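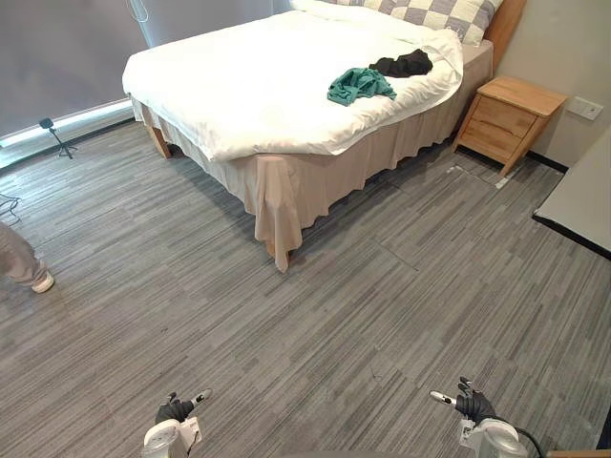 One traveler who spent last June in a Grillasmont trailer wrote to us that the shore power kept tripping whenever the water heater and the roof fan ran together, and asked why no one had caught it before the handover. We want people who will catch it.

Grillasmont builds tiny homes and converted trailers on a 13-acre lot outside Zanelano. We are looking for full-time travelers and weekend campers to live in a unit and report on it. You tow it or park it, cook in it, sleep in it and fill out a short log each evening. Trips last two weeks or more.

You need a valid license, a clean driving record and a truck that can pull the trailer. Ours run around 3,000 pounds empty. Towing experience helps – we can teach the rest at the Maldonado yard.

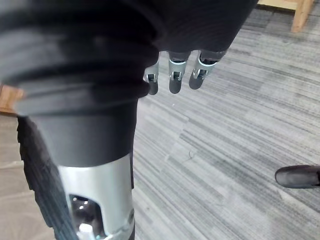

PAY AND HOW TO APPLY

Each household gets $2,000 per completed trip, paid after the logs are in. Fuel and campground fees are yours. Pets are fine in the Voltance model only.

Send a page on where you've traveled and what you tow with to Grillasmont, Lot 321, Zanelano. Applications close 28 Nov 2020.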